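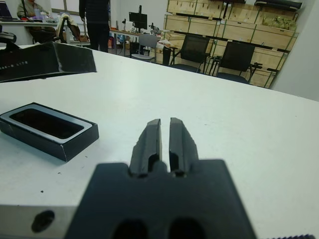 # The second arm costs more than the first

A robot arm is one of the few things you can buy for a workplace that arrives with no hands. The quote will say "manipulator" in large type and "end effector not included" in the sort of type usually kept for side effects. Bench-top automation has come down in price to the point where a small firm can think about it without lying down first, but the thinking still has to be done, and most of it concerns the parts that don't appear on the front of the brochure.

Take Lulix, which repacks small electronic accessories out of a long white room with a kettle at one end. Last winter the firm set aside 68 thousand dollars to find out whether a pair of arms could open and close product boxes. Anyone who has opened a box may feel they could have settled the question for less. But a box is a miserable object from a machine's point of view. Lids fit tightly. Gloss black throws the light back at whatever is trying to look at it. Tip the tray a few degrees off square and a program that worked beautifully before lunch reaches confidently for a bit of table.

One arm can push a box around all day. Getting the lid off usually wants two, one to hold and one to pull, and this is where the budget starts to develop a personality.

## What the quote leaves out

Lulix collected quotes from two suppliers, Genar and Hayashi, and they could hardly be compared. Genar had priced the arms, the controller and very little else. Hayashi had priced everything, including a line for "site familiarisation" that came to more than the office chairs. Once the missing pieces were added to the cheaper quote it was still cheaper, by an amount that would cover a decent lunch.

The missing pieces are worth writing down before you ring anyone:

- Grippers, one per arm, plus spare fingers. Fingers knock into things for a living.
- Cameras, mounts and the cables that run to them.
- A table that stays put. The one you already own probably rocks.
- Someone's wages while the thing is being taught.
- Freight, and the electrician.

Of these, wages are the item people leave off most cheerfully. Lulix had pencilled in two weeks of staff time. It used 36 working days, and that was before anyone asked the arms to deal with a second size of box. None of this showed up as a bill, so for a while it was treated as free, until the regular packing fell behind and it stopped being treated that way.

The table deserves a word as well. It is the cheapest part of any robot cell and gets the attention you'd expect. Yet every position the arms learn is a position relative to that surface, and if somebody leans on a corner to tie a shoe, you have bought yourself an afternoon of calibration. Bolt it down. Mark the floor where the legs go, in case the bolts lose an argument with a forklift.

## Rent first, if they'll let you

The sensible middle road is a lease with the option to buy. Cistham, which handles equipment finance for workshops of this size, offers a trial term with part of the rent credited against the purchase. The credit is modest. Its real value is that it gives you a date on which you are allowed to change your mind, and a firm that has already told its customers about the robots needs one of those badly.

Use the term to run your ugliest product. Suppliers like to demonstrate on something matte, stiff and roughly the shape of a brick, and you will be charmed by it. Bring your own stock, including the carton with the clear window and the one the staff swear at. Write down how often a person has to step in, and keep doing it after the supplier has gone home. 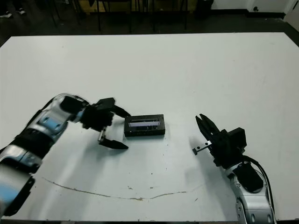 Marguerite disagrees with nearly all of this, and wrote back on the draft that a lease only teaches a small firm to put off deciding. Her view is that you should buy one arm outright, use it badly for a year, and let the second wait until the first has earned its spot on the table. She'd also spend the freight money on better lighting, though she didn't say how the arm would then arrive.

She has a point about the waiting. Lulix put its decision off until January, and in the meantime the lids are still being taken off by hand, at a speed neither supplier has yet been willing to put in writing.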